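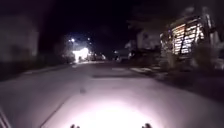
Fig. 1. Night run, headlight on, view from the robot's own camera.

Comparing two controllers and two cameras on a street robot after dark
Final report, robotics lab project

What we wanted to know

Does the controller matter more or the camera? In daylight both our controllers stay on the road fine. At night everything gets worse and we didn't know which part to blame. So: same robot, same headlight, swap one thing at a time.

Parts

Controllers: the Orov (small, slow, cheap) and the Gornetti (faster, runs hotter, eats battery).
Cameras: the Kyei wide lens and the Dretine low light one. Both go on the same bracket, low down, so you get the front of the robot at the bottom of every picture. We masked that part out in software. First mask was too small and the Orov kept reading our own chassis as an obstacle. Lost most of an evening to that.

Logging at 30 frames per second for both cameras. Exposure locked at first, then auto, see below.

Runs

All runs on residential streets in August, started after 9 pm. Steering from the controller, one of us walking behind with the kill switch. Speed kept the same for every combination, a slow walk basically.
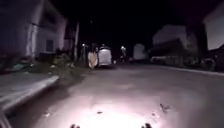
The headlight was the biggest problem and we hadn't planned for it. It makes a white oval right in front of the robot and auto exposure goes for that, so the rest of the street drops to gray. Curb on the left still gets some light. Things farther down the road, much harder. Small vehicle shapes and a possible person or cyclist in the distance all come out as a few pale pixels, and the detector changes its mind about them from frame to frame. With locked exposure the far part was better but the oval clipped completely, and leaves inside it dissapeared.

We hand checked 1140 frames for the curb line. The Dretine kept it in more of them than the Kyei did, mostly on the left side. On the right, where the edge was soft grass and no real curb, both were bad.

Controller results: the Orov had delays of up to 146 ms between frame and steering command. You can see it in the log as a wobble. The Gornetti didn't wobble but it did brake for shadows, twice for a dark band across the road. We think the threshold is wrong, not the hardware. Didn't have time to retune.

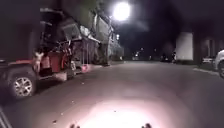
Posted by the night driving group, robotics lab

Parked vehicles were the part that suprised us. A flat sided truck is easy, big pale surface, both cameras get it. An open cargo area full of stuff is not. No clean edge anywhere, frames and gaps and dark equipment, so the box around it jumps in and out and the controller steers off the jumping box. Wheel rims helped a lot, bright silver against black. We ended up using the lowest steady point of the box instead of the whole thing and the steering calmed down on both controllers.

Streetlights: bright disk plus halo, Kyei gets flare from it, Dretine less so.

Settings we ended with

Exposure auto but metered on the strip above the oval. Headlight tilted up a little. Queue length 1 on the Orov so it drops old frames. Log buffer 1000 frames, more than that and the Orov stalls when writing.

If we had to pick, Dretine with the Gornetti, camera first if there is only money for one. Still to do: rain, a dimmer headlight, and redo the Kyei runs with the new mask, those were logged with the old one.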